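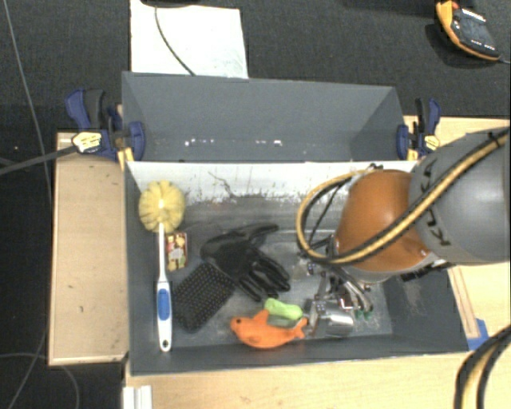
Sorting a kitchen drawer takes an afternoon if you tip the lot out at once, so do it in small batches. Set up on a clear table before you start. You need two tubs, one in front of the other, like the pair of grey bins on the light wooden tabletop. The front one is for things you are keeping and the back one is for things leaving the house. Shallow oven trays will do the job if you have no tubs.

Take out 20 items, no more. Pick each one up and decide within a few seconds. If you last used it in December for the pudding, it still counts as used. Doubles go in the back tub, and so do lids with no matching container.

Set a timer for 15 minutes and stop when it goes off, even halfway through a batch. Have a cuppa, then do the next lot.

Once the drawer is empty, vacuum the crumbs out of the corners and wipe it with warm soapy water. Leave it open until it is fully dry. Cut the liner 5 mm short on each side so it doesn't buckle.

Put the everyday things back at the front. Knives go in a block or a sleeve, never loose.

The back tub can go to the op shop. Ours in Vikport takes cutlery but not sharp knives or anything with a plug. Ring yours first and ask.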